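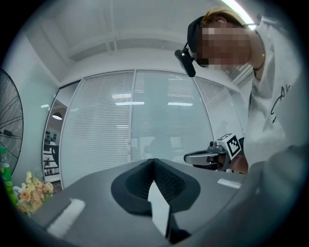 Wuria ハンドグリッパー2本組 購入レビュー(導入から4か月)

アームを買う前に、まず人の手で作業データを集める道具を買うことになりました。選んだのは Wuria の手持ちグリッパー、左右2本組です。導入して4か月たったので、使い勝手と、かかったお金について書いておきます。来年度の予算を組む人の参考になればと思います。

当方は社員の少ない受託開発の会社で、机の上の片付けや小物の移し替えをロボットにやらせる案件を準備しています。データ収集の専任者はいません。手の空いた人が交代で握ります。

購入の経緯

最初の予算案は、双腕の遠隔操作装置を1セット買うというものでした。見積りを取ったのは Mulder で、性能に文句はありませんでしたが、設置場所の床を固定用に加工する必要があり、事務所の賃貸契約でそこが引っかかりました。納期も長く、7月に始めたい案件に間に合いません。

社内で機材を見ている Willy Dekker が、アームは後回しにして手持ちグリッパーで先に集めようと言い出し、候補が2つになりました。Wuria と Fikent です。Fikent は1本ずつ買えるのが利点で、片手作業だけならこちらで十分だったと思います。うちは両手の作業が半分以上になる予定だったので、左右がそろっていて、最初から同期の取れる Wuria にしました。

購入先は代理店の Trakport です。メーカー直販もありますが、故障時に国内で受け取ってもらえることを優先しました。この判断については後でもう一度触れます。

払った金額

通貨は請求書のままユーロで書きます。送料と税は別です。

本体2本組 2,546
頭部カメラとハーネスのセット 195
交換用の指パッド 132

合計で2,873ユーロです。記録用のPCは手持ちのものを使ったので入っていません。新しく買うなら、ここにPC代が乗ります。ストレージも乗ります。Dekker の最初の表にはストレージの行がなく、2か月目に追加で申請を出しました。これから申請する人は、最初から行を作っておいてください。

頭部カメラは省けます。手元の映像だけで学習させるなら不要です。うちは注文の直前まで迷って、結局入れました。両手の位置関係を後から目で確かめるとき、手元の映像2本だけでは何をしているのか分かりにくく、見返す人の時間がかかります。195ユーロは、その時間を考えれば安い部類でした。

届いたもの

箱は1つで、グリッパー2本、充電器、ケーブル類、校正用の印刷シート、それに薄い説明書が入っていました。説明書は英語だけです。ハーネスは別の箱で、2週間遅れて届きました。Trakport の受注画面では同梱扱いになっていたので、問い合わせのメールを3往復しています。本体だけで先に練習を始められたので実害はありませんでしたが、納品日を前提に人を押さえていたら困ったはずです。

マーカーは工場で貼り付け済みです。貼り直しや印刷の手間はありません。これは Fikent と違う点で、Fikent はシールを自分で貼ることになっています。

設置と準備

床の工事もアンカーも要りません。白い机を1台置いて、その周りを人が動けるようにすれば始められます。うちではガラスの間仕切りがある部屋の一角を使いました。机の上には造花と、緑色のペットボトルを置いています。造花は形が複雑で、位置を推定するときの手がかりになるだろうという Dekker の案です。効果を測ったわけではないので、買い足す必要があるかどうかは分かりません。

最初の校正は説明書どおりにやって1時間半かかりました。2回目からは15分です。校正は機材を箱から出すたびにやり直すよう書いてありますが、うちでは出しっぱなしにして、朝に1回だけやっています。今のところ問題は出ていません。

照明は天井の蛍光灯だけです。買い足しの照明を予算に入れるかどうかで少し議論になり、入れずに始めました。ガラスに照明が映り込むのは最初から分かっていたので、追跡が飛ぶようならブラインドか布で対応するつもりでした。映り込みが原因と分かった失敗は、これまでに2回です。照明機材の行は来年度も空欄のままにします。

握った感想

持ち手は太めです。手の小さい人には少し遠い、という意見が出ました。Erlinda Dela Peña は一番長い時間これを握っている人で、彼女の記録では、続けて作業できるのは40分までだそうです。それを超えると指の閉じ方が雑になり、後の選別で落とされる件数が増えます。うちの作業表は、この40分に休憩を足した単位で組み直しました。人件費の見積りを作るときは、8時間をそのまま収集時間と考えないほうがいいです。
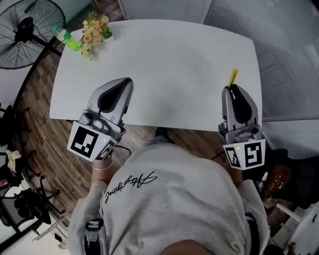 作業中はケーブルの取り回しに慣れが要ります。体の側へ逃がしておかないと、両手を交差させたときに引っ張られます。ハーネスに留め具があるので、そこに一度かけてから手元へ回すやり方に落ち着きました。最初の1週間はこれを知らずに、コネクタを1つ緩めています。壊れてはいませんが、締め直してから校正をやり直しました。

マーカー部分の上に小さな緑のランプがあります。見やすい位置で、視線を机に向けたままでも目に入ります。明るい部屋でも判別できました。音で知らせる機能はありません。録画が止まったことに気づかず、そのまま何本か続けてしまったことが二度あり、音は欲しいところです。

細い物をつかむのは得意です。ストローや棒のような物は、指の間に入れて閉じればまず滑りません。苦手なのは平たい物で、机に置いたカードや紙は、縁まで滑らせてからでないと取れません。これは指の形の問題なので、練習しても変わりませんでした。紙を扱う案件なら、別の指先を使える製品を探すか、自作を考えたほうがいいです。

重さについては、片手だけなら気になりません。両手で持って机の奥に腕を伸ばす作業が続くと、肩に来ます。机の高さを5センチ下げたらだいぶ楽になりました。昇降式の机を予算に入れておけばよかったと思っています。うちの机は脚の高さを変えられないので、立つ側に踏み台を置いてしのいでいます。

服装の制限はほとんどありません。袖が長いと持ち手にかかることがあるので、気になる人はまくっています。腕輪や時計も、本人が邪魔に感じなければそのままです。

1,000件を集めるまで

最初の目標は1,000件でした。7月に始めて、届いたのは翌月の終わりです。予定より3週間遅れました。遅れの理由のうち機材に関係するものは少なく、大半は作業の定義が途中で変わったことによるものです。つかむ順番を決めていなかったため、人によって手順が違い、前半のデータの一部は使わないことになりました。

機材に関係する遅れは3つです。ハーネスの納品、記録用PCの容量不足、指パッドの摩耗。このうち予算で防げたのは後の2つです。

指パッドは消耗品と考えてください。販売ページには交換時期の目安が書かれていません。うちでは内側の表面がつるつるしてきたと感じた時点で替えています。4か月で1回替え、今2組目です。1組132ユーロなので、年に3組を見込んで行を作りました。同じ物ばかりつかむ案件なら減りが早くなるかもしれず、ここは各社で違うと思います。

バッテリーは今のところ弱っていません。ただし交換は返送対応で、自分では開けられません。2本のうち片方だけを返送している間は、両手の作業が止まります。予備をもう1組買うかどうかを Dekker と話しましたが、2,546ユーロを寝かせておく余裕はないという結論でした。止まったら片手作業を先に進めるつもりです。

ソフトウェア

付属の記録ソフトは無料で、アカウント登録も不要でした。画面は英語です。録画の開始と停止は手元のボタンで行えます。ファイル名の付け方を変えられないのが不便で、後から一括で書き換えるスクリプトを社内で作りました。

左右の映像の同期は良好です。頭部カメラとの同期は、起動の順番を間違えるとずれます。頭部カメラを先、グリッパーを後。この順番は説明書の最後のほうに小さく書いてあるだけなので、うちでは紙に書いて机の脇に貼りました。

映像は魚眼なので、見慣れるまで物の大きさが分かりにくいです。選別をする人には、最初に実物の机を見てもらってから映像を見せると早く慣れます。視野が広いぶん部屋の中も大きく写ります。取引先の資料や画面が写る場所では使えません。顔にはぼかしを入れています。この処理の時間も、少しですが計画に入れてください。
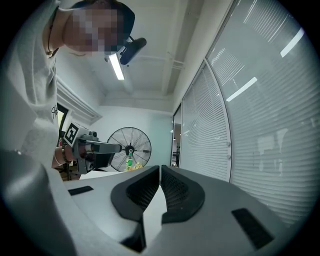 グリッパー側のカメラの映像(顔はぼかし処理済み)。奥に扇風機、右手にブラインド付きのガラス間仕切り。

代理店経由で買ったことについて

Trakport 経由の価格は、直販より少し高いです。差額で得られるのは国内の受付窓口と、請求書払いができることでした。うちの経理はカード払いの輸入を嫌がるので、請求書払いは助かっています。

窓口の返事は早いときで当日、遅いときで4日です。技術的な質問はそのままメーカーに転送されるので、急ぎのときはメーカーに直接書いたほうが早く済みます。Dela Peña が持ち手の滑り止めについて問い合わせたときは、メーカーから寸法図が直接送られてきました。自分で薄いテープを巻いて使っていいとのことで、保証にも影響しないという返事をもらっています。

カード払いで輸入できる会社なら、直販で買っても困らないと思います。

他の選択肢との比較

Fikent は半日だけ借りて試しました。持ち手は Fikent のほうが細く、手の小さい人には評判がよかったです。閉じるときの手応えは Wuria のほうが軽く、長く続けるならこちらです。追跡の安定性は、半日では差が分かりませんでした。片手作業だけで始める会社、予算の上限が低い会社は Fikent を先に見ていいでしょう。2本目を後から足すと、総額は Wuria の2本組より高くなります。

Mulder の装置は用途が違います。実機のアームで直接集めるので、手持ちのデータを後からアームに移すときの手間がありません。床に手を入れられる場所と、長い納期を待てる計画があるなら、比べる意味があります。うちも来年度の後半に、もう一度見積りを取る予定です。

来年度の申請に入れた項目

指パッド 3組
外付けストレージ 2台
昇降式の机 1台
ハーネスの予備 1つ

ハーネスの予備を入れたのは、交代のたびにベルトの長さを合わせ直しているからです。よく使う人が2人いれば、2つあったほうが早い。本体の買い増しは入れていません。

評価

5点満点で4点です。減点は、録画停止を知らせる音がないことと、バッテリーを自分で替えられないこと。価格には納得しています。床の工事なしで、届いた週に練習を始められたことが、うちの計画ではいちばん効きました。

追記:パッドの3組目を注文したところ、Trakport の在庫が切れていて入荷待ちになりました。年に何組か使う予定の会社は、本体と同時に2組買っておくことを勧めます。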